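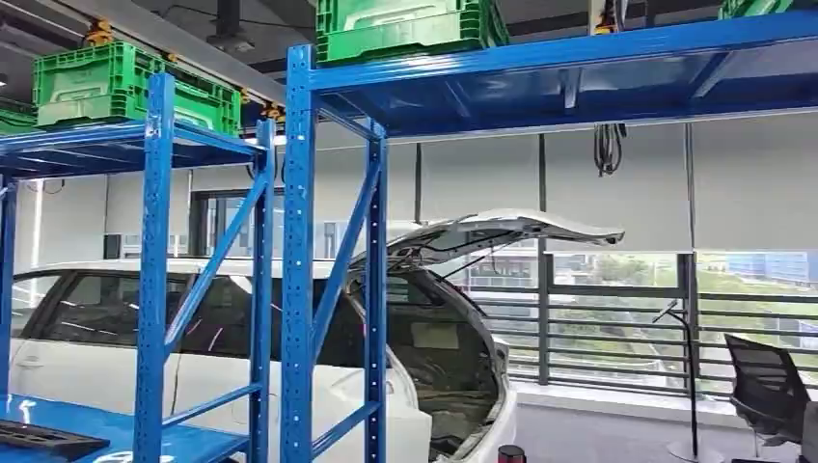 green crates, blue racking. you will hear more about crates

Right. Moving the whole stockroom from the old unit on Custine Road to the new one this week and people keep asking how it's going so. Thread, typed in bits between trips

Backstory for anyone new. I sell secondhand board games and jigsaws. Rito Games, mostly online, the odd fair. Started in a spare bedroom, then a garage, then Custine Road, where the roof has dripped on the war games since October

1,593 titles on the spreadsheet as of last night. That is titles, not boxes. Please don't ask me about boxes

First thing I learned. A jigsaw is heavier than you think and a crate of jigsaws is a crate of wet sand. Books people told me this. I did not listen to books people

Half fill them. Half! Then top up with light stuff, card games, the kids' memory games, anything that's mostly air

Second thing. Tape every lid. Not sellotape, it lifts the print off the old ones and you will cry. Low tack paper tape, one strip each short side, fold the end over so you can get it off again

I lost a whole set of tiny wooden sheep on the stairs on the first trip. Found most of the sheep

Sawsan (Atallah, some of you know her from the fairs, she does the puzzle counting) says pack by shelf and never by category. So crate 14 is whatever was on shelf 14. No sorting, no "oh while I'm here". She's right and I hate it because I was sorting

If you sort while you move you do neither. I did 2 hours on Sunday and had one crate and a very neat pile of trivia games from the 80s

Labels go on the short end. Everyone puts them on the lid. Then you stack them and there go your labels

Somebody's asking about van hire. Had a quote from Seltura for the day, 320 quid with a driver, which was fair tbh, but they wanted everything on pallets and shrink wrapped and I've got a load of odd shapes. So doing it in cars. Might regret that by Thursday

Cristóvão is lending his back and his estate car. I'm paying him in a copy of Jitaru he's been after for years. The one with the salt traders and the terrible rulebook. He has read the rulebok twice already and says it's fine. It is not fine

To the person asking if the shop's still open – yes but slow. Anything ordered after Tue 8 August goes out the week after. I've put a banner up. Please read the banner

And no I can't "just check" if your edition has the metal coins. It's in a crate. They're all in a crate

Price question, since three of you sent it. No I'm not doing a moving sale. Tried that when I left the garage, spent the whole move packing parcels instead of shelves, ended up paying a second month on the garage. Never again

What I am doing is a box of incompletes. Missing a pawn, missing a die, one jigsaw piece short, that sort. Good for spares or for people who don't mind a hole in the sky. Collection only, bring a bag

Rent's the real reason for the move if anyone's nosey. Custine Road went up and the drip stayed. New place is smaller but dry, with a proper loading door and a kettle point. You don't know how much you want a kettle point

Things I'd tell myself from last week
start with the top shelves
wear the other shoes
photo of every shelf before you empty it
eat something
put the tape in your pocket, the same pocket, every time

Found while packing: a school report from 1974 inside a draughts set. Music, "tries". If your surname begins with W and you once lived in Derby drop me a message, I'd love to send it back

Also found 2 copies of the same farming game I told a customer I'd sold out of. Sorry Helen. One's yours if you still want it, will hold it till teh weekend

Ok Cristóvão's back and he's beeping. More tonight if I can lift my arms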